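News from the Back Table
11/07/2024

Dear friends of Imness,

It has been a busy stretch at the small end of the building, and since so many of you have stopped me in the hallway to ask what on earth we do in there all day with cups and soda cans, I thought I would use my corner of the newsletter to tell you properly. Pour yourself something first, because I do go on a bit.

As most of you know, the Filari project is teaching an arm to handle ordinary tableware, and the way it learns is by example. One of us guides the arm through a small job – lift the cup, set it down, move the can out of its holder – while the little camera down by the gripper records everything it sees along the way. Do that once and you have one example. When we started we had 162 of them, and I remember being terribly proud. We now have 1355, and the goal for the end of November is 2000, so you can see we are getting there, and also that there is a good deal of cup lifting still ahead of us!

What I have come to love about the work is how much the small choices matter. In the first batch we set everything out very neatly, same spacing every time, and the arm became wonderfully good at tidy tables and quite helpless at any other kind. So now we shuffle. We swap one cup for another, we slide things closer together until one is partly hiding the next, and we turn the cans so the printing faces a different way. Cans that have been opened go in alongside the sealed ones, too, because a lifted tab changes the look of the top more than you would think.

Sulastri Setiawan has been keeping our log, and she has asked me to pass along two requests to anyone who signs up for a shift. Please write down the starting layout before you begin, even if it looks just like the last one. And please keep the tries that go wrong. A dropped cup is still worth having, so long as it is labeled as a dropped cup, and she would much rather sort through a messy folder than find a gap in it. (I deleted a whole run of fumbles in my first week, and I have been forgiven, I think.)

Shifts run 2 hours, with a break in the middle for your wrists, and you need no experience at all. Our friends at Garrido are sending a few people over to learn the setup, so it will be a good time to come and try it with company. The sign-up sheet is on the board outside the Gokus room, and if you have odd cups or interesting cans at home that you can spare, bring them along and leave them in the box underneath.

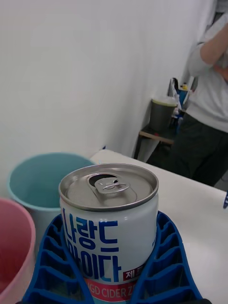
I will be in most mornings until the end of the month, so do come and say hello, and if the door is closed just give it a knock and wait a moment while we finish the run we are on.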